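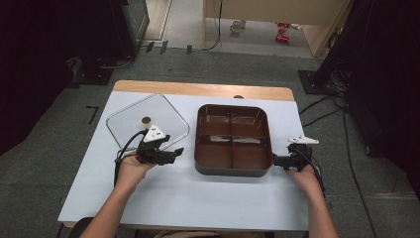 Vorkton Housewares Exchange
Frequently Asked Questions: Returns and Repairs
Posted in October by the Customer Services Office
Print this page | E-mail this page

How long do I have to return an item?
Unused items may be returned within 200 days of purchase. A receipt or order number is required.

Can I return part of a set?
No. Sets must be returned complete, including lids, liners and inserts. A single missing part may be ordered from the Gesska parts desk — please quote the set number printed on your invoice.

Who pays for return shipping?
The customer pays, except when an item arrives damaged or was sent in error. In those cases the office will issue a prepaid label by e-mail.

Are repairs offered?
Repairs are accepted for items in the Fluvelia range only. The workshop holds parts for over 605 items in that range. Older items are reviewed one at a time, and a written estimate is sent before any work begins.

When will I receive my refund?
Refunds are made to the original form of payment once the item has been inspected. Store credit is issued for gifts.

Where should returns be sent?
Returns Desk, 1170 Odukoya Road, Door 2. Parcels are not accepted at the front counter.

Print this page | E-mail this page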